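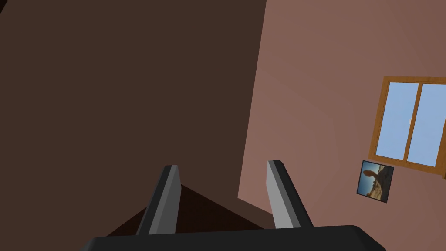

A minority government is a government whose party or parties hold fewer than half of the seats in the chamber. In the last session we looked at majority governments, where the arithmetic is simple, and today we move to the case where no side can win a vote alone. I ask you to think of the chamber as the two fingers of the gripper at the top of the sheet: both are open, there is a wide gap, and nothing is held between them. The government bloc stands on one side, the opposition bloc on the other, and the budget has to be held by both or it falls. The comparison is only partly good, as the two fingers have similar shapes and two blocs seldom do.

# Session 3: Governing without a majority

Before the class, please read the two chapters in the reader on investiture votes and on supply agreements. If you have time only for one, take the second. Bring the seat table for Wimville, as we will use it in the exercise.

## 1. Some words we need

**Investiture vote.** In some countries a new government must win a vote in the chamber before it starts its work. In others it simply starts, and it stays until somebody defeats it. The second system is often called *negative parliamentarism*. It makes minority governments easier to form, since a party which does not love the government can tolerate it without ever voting for it in public.

**Confidence.** A government has the confidence of the chamber if the chamber has not voted to remove it. Please be careful with the word. In daily English it means trust, but in our subject it is a matter of votes, and a prime minister whom everybody distrusts can have confidence in the technical sense for years.

**Supply.** This is the older English term for money voted by parliament. A government which cannot get supply cannot pay its staff, and in most systems of the Westminster type it must resign or ask for an election.

**Confidence and supply agreement.** A smaller party promises to support the government in confidence votes and on the budget. In all other matters it stays free. Usually it gets something in exchange, for example a law it wants, or money for its region, but no seats in the cabinet.

**Abstention.** To be present and not to vote for or against. Where the rule is "more yes than no", an abstention helps the side that is already stronger. Where the rule is "more than half of all members", an abstention works like a no. Many mistakes in last year's essays came from this point, so read the voting rule before you read the result.

## 2. Two ways to live without a majority

The first way is a written agreement with one partner. It is stable and rather boring, and journalists like to predict its end every few weeks. The cost is that the small partner may be blamed for decisions which it did not make. Its voters see it beside the government on the evening of the budget and they draw their own conclusions.

The second way is to look for a new majority for each law. On Monday the government agrees with the party to its left on rents, and later in the same week with the party to its right on police powers. We call these *shifting majorities*. It demands much patience from the ministers, and very good contacts in the corridors. It also gives unusual weight to the committee stage, where the text can still be changed without anybody losing face.

Most real minority governments mix the two. They have a firm promise for the budget and they improvise for the rest.

## 3. A case for discussion: the Nekunau assembly

I use a model assembly in this course, which was built with my colleague Hazem Cherkaoui, so that we can change the numbers without arguing about history. The assembly of Nekunau has 45 members. To pass a law you need more yes votes than no votes. To remove the government you need 23 votes, that is more than half of all members.

| Group | Seats |
|---|---|
| Civic Union | 18 |
| Labour and Land | 14 |
| Free Democrats | 7 |
| Clumlow List | 3 |
| Independents | 3 |

The Civic Union forms the government alone. Its leader in our role play is Delphine Szabo, and the leader of Labour and Land is Aminu Onuoha. (The same two people will continue in these roles until the end of the term. Thank you to both.)

Please note the following.

- The Civic Union and the Free Democrats together have 25 seats. This is enough for everything, but the Free Democrats have said they do not want to enter the cabinet.
- If the Free Democrats abstain on a law, and all the others vote against the government, the result is 18 to 20 and the law fails.
- If the Clumlow List also abstains, the result is 18 to 17 and the law passes.
- With the same two abstentions in a vote to remove the government, the opposition has 17 votes and needs 23. The government is safe.

So the Clumlow List with its 3 seats can decide if a law passes, while it cannot bring the government down even if it wants to. Students often say that the small party is "the kingmaker". I prefer that you write exactly which vote you mean. A party may be decisive for one kind of vote and without any importance for another kind.

What would Clumlow ask for its abstention? In the May group the answer was a railway station, and the Civic Union paid it far too quickly. Ermelinda Azevedo, who played the List, said afterwards that she would have accepted a bus line. Keep this in mind when you negotiate: the other side does not know your lowest price, and you do not know theirs.

## 4. The constructive vote

In Germany, and also in Spain and some other countries, the chamber can remove the head of government only by electing a new one at the same time. The idea is that it is easy to unite against a person and much harder to unite behind one. Two opposition parties which hate each other may both hate the prime minister, but they must still agree on one name.

This protects minority governments strongly. It does not, however, give them a budget. A head of government may stay in office under this rule and lose every important vote, and the constitution has little to say about it. Some authors describe such a government as a caretaker in practice. I find the word a bit strong, and also confusing, as a caretaker government has its own legal meaning in many countries — see the glossary in the reader.

Question for you to prepare: in the Nekunau assembly, if we introduce the constructive vote, who gains? The usual answer is the Civic Union. I would like you to look at the Free Democrats first.

## 5. Do minority governments do less?

For a long time the textbooks treated them as an accident, something between two proper governments. The view now is more mixed. In the Nordic countries they are quite normal, and a law passed with votes from both sides may live longer, because the next government was already part of it. On the other hand the voter has more difficulty to know who is responsible. If the rent law is bad, whom do I punish? The minister who proposed it, or the party that changed it in committee?

I do not ask you to decide this question in the exam. I ask that you can present both positions without making one of them sound silly.

## 6. Exercise for Wimville

Work in groups of three. Danai Kokkinos has the printed seat tables if you forgot yours.

1. Find every combination of groups that can pass a budget. Leave out the ones that contain a group which is not needed.
2. Mark those which can also survive a vote to remove the government.
3. Choose one combination and write a supply agreement on a single page. It must say which votes are covered, how long it lasts, and what happens if one side breaks it.
4. Exchange the page with the next group and try to find a hole in it.

In the last round, almost all agreements forgot to say what counts as a confidence vote. If the government can declare any law to be a matter of confidence, the small partner has promised much more than it thinks. The Marinho agreement in your reader, point 14, shows one possible wording.

## Reading for session 4

Chapter 6 on coalition treaties, and the short text on party whips. The essay of Marinho's chief negotiator is optional, but it is well written and can be read on a train.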